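Matness Dog Forum > General Chat > Second dog, how long did you wait?

First one is finally a grown-up, so now I want another!
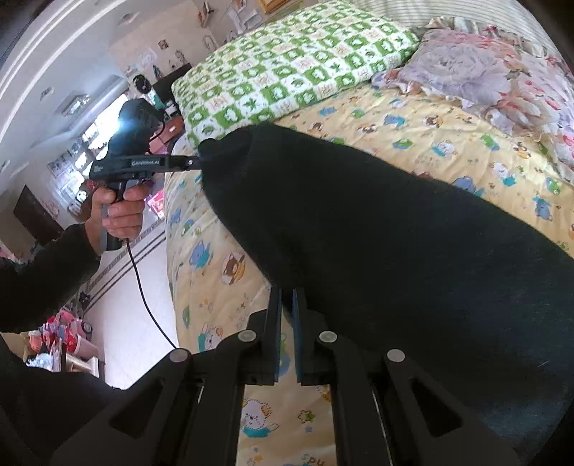
Black fleece-like fabric on the bed

stuklow_mutts wrote:
Hi all! Our shepherd mix turned two in May and something has clicked. She walks past squirrels. She lies down while we eat. I am so proud of her I could burst, and naturally my very first thought was that we need another one (my husband's first thought was a nap). We have a good sized yard, and I work from home most of the week. For those of you with a pair, how long did you wait, and would you do it the same way again? Tell me everything!

zakaria_hounds wrote:
Do it!! Ours are 2 years apart and it's the best thing we ever did. The older one taught the pup the door routine, the car, even where to go potty. I hardly had to train her at all. They play till they drop and then sleep in a heap.

barnboots wrote:
I'd be careful with "hardly had to train her." My older dog taught the puppy plenty too, mostly how to bark at the mail truck. You still have to take the new one out alone every day or she bonds to the dog and ignores you. I learned that one the hard way and spent a whole winter fixing it.

zakaria_hounds wrote:
Fair, we did do puppy class. But I stand by it, a steady older dog is half the job!

Vuvorness wrote:
Half the job and twice the vet bill, lol. We paid 800 for one dental last year and then the other one needed hers. Love them both to bits but put the money aside first.

stuklow_mutts wrote:
Ouch, okay, noted. Did any of you foster first? The shelter in Stuklow has a foster-to-adopt thing and there is a goofy brindle boy there I can't stop looking at.

barnboots wrote:
Yes, and that I'd recommend to anyone. Introduce them on a walk, somewhere that isn't your house, and feed them in separate rooms to start. Pick up the toys as well. If yours is polite outdoors she may still be a grump about her own couch.

hazel1122 wrote:
Going against the crowd a bit, but I think one dog is a lovely number! Mine comes to the lake, the hardware store, everywhere, and I couldn't do that with a pair. Make sure your girl wants a buddy too. Some of them really like being the only one.

zakaria_hounds wrote:
Mine would be lost alone. Depends on the dog I guess.

stuklow_mutts wrote:
She adores every dog she meets, so I'm hopeful! We have a meet and greet with the brindle boy on 9th March, both dogs on leash, out on the trail behind the shelter. I'm bringing so much chicken. Will report back!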